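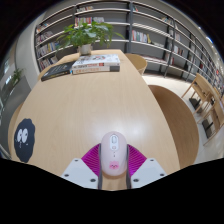 A pink computer mouse at the long table in the Mumwood reading room, with books and a potted plant farther along.

Mumwood reading room reopens with longer hours

22 Nov 2013

The reading room at Mumwood is open again after a refit that started in July. Visitors can use the long table, the bookcase and the computer equipment from 9 in the morning on every day the building is open. Closing time has moved back to early evening.

The room was closed so that the floor could be repaired and the heating replaced. Work ran over by several weeks when a second section of floor near the entrance was found to need replacing. The contractor, Skerell, finished last week, and the furniture was moved back in over two days.

The light wood table has been kept. Plans shown to members in the spring had it going into storage, with small single desks in its place, but most of the people who replied to the survey asked for it to stay. They said they liked having space to spread out papers and to leave a book open while they worked on something else. The wooden chairs go around it as before.

Stickers may stay on the table and on the equipment as long as they do not get in the way of anyone's work. One on the tabletop is a black, fuzzy soot sprite with big white eyes. A pale pink mouse has a small cartoon face near the back of its shell. New stickers should be shown at the front desk first.

Books used at the table can be left there at the end of a visit. Staff will put them back on the shelves each evening – readers are asked not to reshelve them, as several titles went missing for months last year after being put in the wrong place. Plants are watered by staff too, and drinks should not be poured into the pots.

The book collection now stands at 616 titles, including a group of illustrated books donated by the Esquivel branch when it reduced its own shelving. A printed list is kept at the desk. Most of the collection can be borrowed for 15 days. Reference books have to stay in the room.

Mice and keyboards can be signed out at the desk for use with a visitor's own laptop. They need to be handed back before leaving. Anyone who finds a mouse that does not work should return it to the desk with a note and not leave it on the table.

The refit was paid for from the building fund, with a further $500 from the summer book sale going toward the shelves. A second sale is planned, and books in good condition can be dropped off at any time during opening hours. Magazines and textbooks cannot be taken.

Group bookings for the table will start again next month. Groups can have one end of it for up to two hours, and the other end will remain open to everyone. The Muvorel writing group has already reserved a regular evening place. Request forms are available at the desk.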